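Ticket 2505: Billing notices still going to old address
Opened by: Ynyr Phillips, Drindmont office
Status: Reopened

Customer report
Changed our mailing address on the Herbridge portal in September. The portal says "saved". Notices still go to the old unit at Kulum. I was told it would sort itself out within 18 days. It didn't, and I doubt it was ever going to.
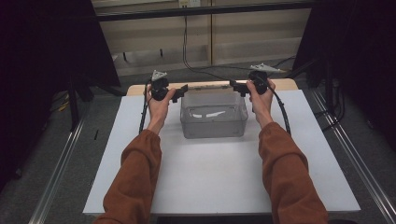

Tried so far
Cleared the browser cache, as asked. I can't see how my cache affects a printed envelope, but it's done. Re-entered the address twice. The second time I got error 500, then "saved" again.
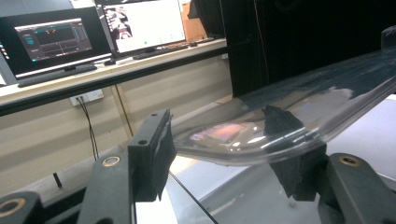 Support's theory is that the Boström mail list takes its addresses from a separate record. Fine, but then what is the portal form saving to? I asked that on the first call and got a reference number. Please don't send another replacement window cover for the letterbox either; it won't redirect any mail. I want someone to open the mail list record and read me the address on it.

Update, July 10, 2023
Marked "resolved" by support. Notice for $1,744 went to Kulum again. Reopened.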